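Ticket: Sink wiping policy leaves the left rim before the bowl is clean
Opened by: Hiếu Cù
Assigned to: Benedek Simon
Component: Pralard wiping policy, bathroom task
Priority: Normal
Status: Resolved, one follow-up open

Hiếu Cù, September 20, 2024
I am opening this ticket for the problem we discussed after the evaluation. The task is to wipe the sink with the cloth: first the rim on the left side, then the inner wall, then the bowl down to the drain. The policy was trained on 500 demonstrations. In evaluation I ran it 20 times with the same start position at the red tape.

In 6 of the runs the arm stays on the left rim and makes the same short stroke again and again. It does not go down into the bowl. The run stops when the time limit comes, and the log shows no error and no joint limit. The other runs go down to the bowl as they should.

What I tried already:
- Restarted the policy server. No change.
- Changed the cloth for a fresh one of the same kind. No change.
- Moved the start position a little nearer to the vanity. It was worse, so I put it back.

The cloth is at the rim next to the faucet here, with the arm over the left end of the basin.
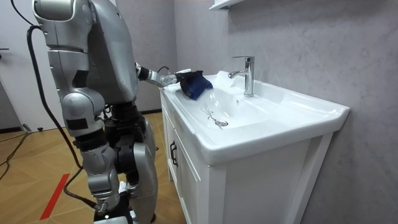
Does the policy know how much of the sink it has wiped already?
It has no memory of this kind. It gets the current camera images and the joint positions, and from these it predicts the next short piece of motion.

Benedek Simon
Thank you for the clear report. Please attach the Skurum logs for all the runs, also the good ones, because I want to compare them. Two things I need to know:
1. Is the head camera stream on time? Last month's build had a delay in it.
2. Which length of action chunk do you use?

Hiếu Cù
Logs are attached. The head stream is on time, I compared the time stamps with the joint data and they agree. The chunk length is 31 steps, the same as in training.

Benedek Simon
I have read the logs. In the bad runs the predicted motion is good at the beginning of each chunk and then it turns back to the left. When the next chunk starts, the arm is again near the place where it was before, the images look almost the same, and so the prediction is also almost the same. I think this is the loop.

I suspected first the force threshold at the wrist, but the values in good and bad runs are similar. You can leave the threshold as it is.

Please try this: execute only the first part of every chunk and then predict again. In the config it is the field execute_steps. Set it to 20. Do not change the chunk length itself, or the checkpoint will not load.

Jolene Merrick
Adding one thing from the data side. I went through the demonstrations in Erdős and the operators don't agree on when to leave the rim. A good part of them pause there, fold the cloth over, and do the rim a second time. The policy may have learned that staying is always a fair choice. I can tag those episodes if it helps.

Hiếu Cù
Yes please, tag them. I have now set execute_steps to 20 and repeated the test. It is better, but I still saw the loop once. From the head view it is easier to judge the dirt near the drain than from the side, so I add the head view too. The cloth is against the left inner wall, and the dark specks are still near the drain.

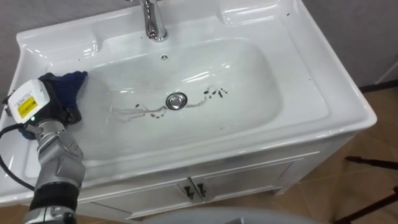 Why not give the policy a fixed path over the bowl?
A fixed path works only if the sink is exactly where we expect it. The purpose of this study is to see if the wiping still works when the robot stands a little different from the training position.

Jolene Merrick
Tagging is finished. The tag is rim_twice. I left alone the episodes where the operator only pauses and doesn't go over the rim again, they look normal to me.

Benedek Simon
Then retrain without the tagged episodes, same seed, same number of steps. Keep execute_steps at 20 for the evaluation so that we change only one thing. Please keep the old checkpoint also, Emese needs it for her comparison table.

Emese Hajdu
Correct, I need both. Please name them clearly. Last time there were two files with "final" in the name and I evaluated the wrong one.

Hiếu Cù
Retrained, and both checkpoints are in the shared folder as rim_all and rim_filtered. I repeated the full set of 20 runs with rim_filtered and there was no loop in any of them. The rim stroke is a little faster than before. At the far right corner the wiping is still weak, but this is another problem and it was there from the beginning.

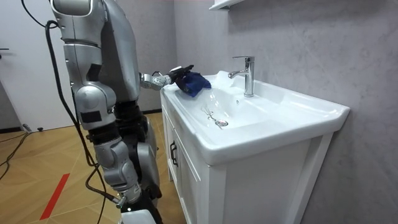 Side view, cloth on the left rim of the basin.

Benedek Simon
Good. I am closing the loop issue. Summary for the Vokico report: shorter execution reduced the problem, and removing the repeated rim strokes from the training data removed it in our test. We did not test the filtered data with the full chunk execution, so we cannot say which change is more important.

Emese Hajdu
I can run this missing case together with my table. Please leave the follow-up open under my name.

Hiếu Cù
Done. I opened a separate ticket for the far right corner and linked it to this one.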